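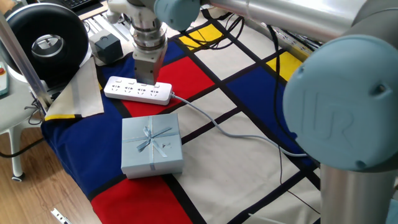

Braço robótico já mexe na oficina partilhada da Ovwood

Fui espreitar a oficina da Ovwood em setembro, a contar ficar meia hora, e saí de lá já noite (culpa minha, que não sei estar calada quando vejo ferramenta). A novidade é que o braço da UR que andava há meses prometido aos sócios está finalmente montado e a trabalhar em cima de uma mesa! E que mesa: o pano que a cobre parece um Mondrian, com blocos vermelhos, azuis e amarelos separados por riscas pretas grossas. Eu queria um igual para a cozinha.

Quem anda à volta disto é a Nataša Halilović, que toda a gente conhece das noites de eletrónica, e o Ruairi Gillies, que fez as contas às peças do suporte da garra e as refez mais vezes do que gosta de admitir. O projeto chama-se Bumoneck e a ideia é simples de contar: um braço que pegue em objetos de casa, coisas normais, sem nada preparado de propósito para ele. No dia em que lá estive a conversa era toda sobre uma extensão elétrica branca, de quatro tomadas, com a garra a apontar a direito para baixo e as pontas encostadas em cima dela. Ao lado, à espera de vez, uma caixa de presente azul-clara com laço e tudo.

Perguntei porquê uma extensão, que me parecia escolha esquisita. A Nataša explicou-me que o corpo é fácil, o cabo é que estraga as contas todas: puxa para um lado, enrola, fica preso onde não deve. Com a caixa o problema é outro – a fita. Se a garra aperta pela tampa, leva a tampa e deixa o resto; se aperta onde está o laço, adeus laço. O Ruairi quer pegar-lhe pelos lados, a Nataša não está convencida, e eu fiquei ali a ouvir os dois com um café na mão, muito bem instalada.

Em dinheiro, o grupo gastou 1434 euros em suportes, cabos e material de bancada, fora o braço, que veio em segunda mão através da Nikwood e foi pago à parte pelos sócios. Desse valor, 193 euros foram só para a flange e para o suporte branco do punho, feitos e refeitos ali mesmo na oficina. Neste momento são sete pessoas a trabalhar no Bumoneck, quase sempre ao fim da tarde, e a lista de objetos para experimentar já vai em 18 (pedi para incluírem um novelo de lã, riram-se, mas vi-os escrever).

O código vai ficar aberto a todos os sócios, com as notas de montagem, assim que o Ruairi as passar a limpo. Está também combinada uma tarde de demonstração na sala Mykhailiuk, ainda sem data marcada, e quem quiser levar um objeto de casa para pôr na lista pode deixá-lo na receção com o nome escrito num papel. As sessões de trabalho começam às 18h e a porta fica aberta para quem quiser ver. Eu volto de certeza, nem que seja pelo novelo.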